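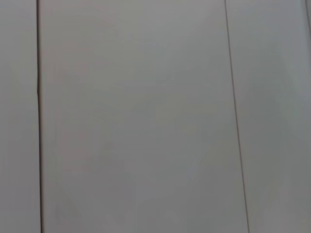

양팔 로봇의 투명 물체 넘겨주기를 위한 제어·인식 소프트웨어 — 중간 보고서

작성: Willomdale 팀 | 2024.06.11
조회 600 · 공유 3

1. 시작하며

처음 주제를 정할 때만 해도 저희는 물체를 한 팔에서 다른 팔로 넘기는 일이 이렇게 손이 많이 갈 줄 몰랐습니다. 불투명한 블록으로 연습할 때는 제법 잘되어서 다들 들떠 있었는데, 대상을 투명한 보안경으로 바꾸자마자 깊이 값이 군데군데 비어 버렸고, 계획기는 렌즈 뒤의 책상을 물체 표면으로 착각하곤 했습니다. 그래서 이번 학기의 절반은 인식 모듈을 다시 쓰는 데 보냈습니다(돌이켜 보면 그 시간이 제일 재미있었습니다!).

2. 소프트웨어 구성

전체 프로그램은 세 부분입니다. 인식을 맡는 Flinis는 컬러 영상에서 윤곽을 먼저 찾고, 빈 깊이 값은 책상 평면을 기준으로 메웁니다. Beddoe는 두 팔의 경로를 함께 계획하고, Huden은 그리퍼를 여닫는 순서를 상태 기계로 관리합니다. 학습에는 직접 라벨을 붙인 영상 2,000장을 썼고, 라벨링 기준이 중간에 한 번 바뀌는 바람에 그중 112장은 다시 작업했습니다. 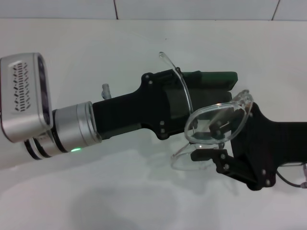
그림 1. 두 그리퍼 사이의 투명 보안경

넘겨주기에서 가장 까다로운 부분은 두 그리퍼가 동시에 물체에 닿아 있는 구간입니다. 한쪽이 너무 일찍 열리면 안경이 기울고, 너무 늦게 열리면 두 팔이 서로 당기게 됩니다. 처음에는 고정된 대기 시간을 넣었다가, 지금은 받는 쪽의 손가락 간격과 모터 전류가 함께 안정될 때까지 기다리도록 바꾸었습니다.

3. 충돌 모델 수정

그리퍼끼리 가까워지면 Beddoe가 경로를 못 찾고 멈추는 일도 잦았습니다. 원인은 조금 허무하게도 충돌 모델이었습니다. 그리퍼 전체를 큰 상자 하나로 잡아 두었으니 계획기로서는 언제나 부딪히는 셈이었지요.

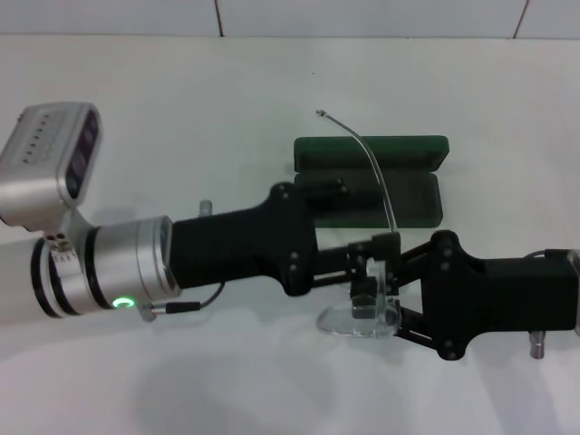
그래서 몸체와 손가락을 따로 나누고, 넘겨주는 구간에서만 손가락 사이의 접촉을 허용했습니다. 케이블은 아직 모델에 없어서 손목 회전 범위를 좁혀 두는 것으로 대신하고 있습니다.

4. 남은 일

안경다리 방향을 거꾸로 추정하는 오류가 아직 남아 있습니다. 10월 발표 전까지 여러 시점의 결과를 합치는 기능을 Flinis에 넣고, 실패했을 때 Huden이 처음부터가 아니라 직전 상태에서 다시 시작하도록 고칠 계획입니다.

관련 글
- Flinis 라벨링 규칙 정리
- Beddoe 설치와 첫 경로 계획
- Huden 상태 전이표 수정 내역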